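Projektbericht: Wasserverbrauch beim Geschirrspülen in Wohngemeinschaften

Seminar Haushalt und Ressourcen
Projektgruppe: Nhi Từ, Kimie Hirano, Caradog Ellis
Betreuung: Ayane Nakajima
Abgabe: 3/23/24

1. Fragestellung

In vielen Wohngemeinschaften gibt es keine Spülmaschine. Das Geschirr wird von Hand gespült, und jede Person macht es anders. Wir wollten wissen, wie viel Wasser dabei verbraucht wird und wovon der Verbrauch abhängt. Außerdem hat uns interessiert, ob einfache Absprachen in der Küche etwas ändern.

Unsere Vermutung am Anfang war, dass vor allem die Menge des Geschirrs entscheidend ist. Wer mehr spült, verbraucht mehr Wasser. Eine zweite Vermutung war, dass Spülen unter laufendem Wasser deutlich schlechter abschneidet als Spülen im Becken. Die Spülmaschine haben wir nicht in den Vergleich aufgenommen, weil keine der beteiligten Wohnungen eine hatte.

2. Teilnehmende und Ablauf

Mitgemacht haben 11 Wohngemeinschaften aus dem Wohnheim Helach und aus der Umgebung. Die Messung lief 30 Tage. Jede Küche bekam einen einfachen Durchflusszähler, der zwischen Hahn und Auslauf geschraubt wurde. In zwei Küchen passte das Gewinde nicht. Dort hat Caradog einen Adapter besorgt, wodurch die Messung etwas später anfing.

Neben dem Zähler hing ein Blatt, auf dem vor und nach jedem Spülen der Zählerstand eingetragen wurde. Dazu kamen drei Angaben: Spülart (Becken, Schüssel oder laufendes Wasser), Menge des Geschirrs (wenig, mittel, viel) und ob Angetrocknetes dabei war. Die Mengenangabe beruht auf Selbsteinschätzung. Insgesamt lagen am Ende 400 auswertbare Einträge vor. Einträge ohne zweiten Zählerstand haben wir gestrichen.

Nach der ersten Hälfte haben wir in allen Küchen einen Zettel mit Hinweisen aufgehängt:

Töpfe und Pfannen gleich nach dem Essen einweichen.
Gläser zuerst spülen, fettiges Geschirr zuletzt.
Zum Abspülen den Hahn nur kurz öffnen.

3. Ergebnisse

Den höchsten Verbrauch hatte ein einzelner Spülgang mit 48 Litern. Es handelte sich um das Geschirr nach einem gemeinsamen Kochabend, gespült unter laufendem Wasser. Die Menge war mit „viel“ angegeben, Angetrocknetes war dabei.

Die erste Vermutung hat sich nur teilweise bestätigt. Zwischen „wenig“ und „mittel“ war der Unterschied klein. Bei kleinen Mengen wurde das Becken oft trotzdem ganz gefüllt, zum Beispiel für zwei Teller und einen Topf. In der Wohngemeinschaft Velen, wo eine kleine Schüssel im Becken stand, kam das nicht vor.

Die zweite Vermutung traf zu, solange nichts angetrocknet war. Bei angetrocknetem Geschirr lagen die Spülarten näher beieinander. Der Grund ist wahrscheinlich, dass das Beckenwasser dann häufiger gewechselt wurde. Auf mehreren Blättern steht dazu eine Bemerkung.

Nach dem Aufhängen der Zettel sank der Verbrauch in den meisten Küchen. In drei Küchen blieb er gleich. Dort gaben die Befragten an, den Zettel zwar gelesen, aber nicht weiter beachtet zu haben.

4. Abtropfen und Nachspülen

Beim Durchsehen der Bemerkungen ist uns ein Punkt aufgefallen, den wir vorher nicht geplant hatten. Manche Teile wurden ein zweites Mal abgespült, meistens Tassen und Gläser mit Schaumresten oder Wasserflecken. Kimie hat deshalb in den letzten Tagen zusätzlich nach den Abtropfgestellen gefragt. Genannt wurden Gestelle aus Draht und aus Kunststoff, in einer Küche auch nur ein Geschirrtuch auf der Arbeitsplatte.
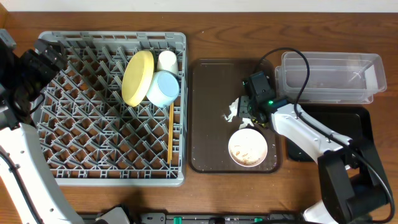 Abb. 1: Graues Abtropfgestell aus Kunststoff mit gelbem Teller und Tassen.

Teller stehen in den meisten Gestellen sicher und lassen sich gut einordnen. Bei Tassen gibt es mehr Unterschiede. Liegen sie auf der Seite, kann sich darin Wasser sammeln. Ob das Gestell einen Einfluss auf das Nachspülen hat, können wir mit unseren Daten nicht beantworten. Dafür müsste man das Nachspülen getrennt erfassen.

5. Fehlerquellen

Die Zähler zeigen nur volle Liter an, was bei kleinen Mengen ins Gewicht fällt. Außerdem wurde der Hahn auch zum Kochen und Händewaschen benutzt. Wenn jemand dies während des Spülens tat, steckt das Wasser mit im Eintrag. Es ist auch möglich, dass die Teilnehmenden sparsamer gespült haben, weil sie wussten, dass gemessen wird. Eine Vergleichsgruppe ohne Zettel hatten wir nicht.

6. Ausblick

Für eine Wiederholung würden wir die Geschirrmenge genauer erfassen, etwa nach Anzahl der Teile. Sinnvoll wäre auch, den Warmwasseranteil zu messen, da der Energieverbrauch hier gar nicht vorkommt. Die Zähler sind wieder im Materialraum und können dort ausgeliehen werden. Die Blätter mit den Rohdaten liegen bei Nhi Từ.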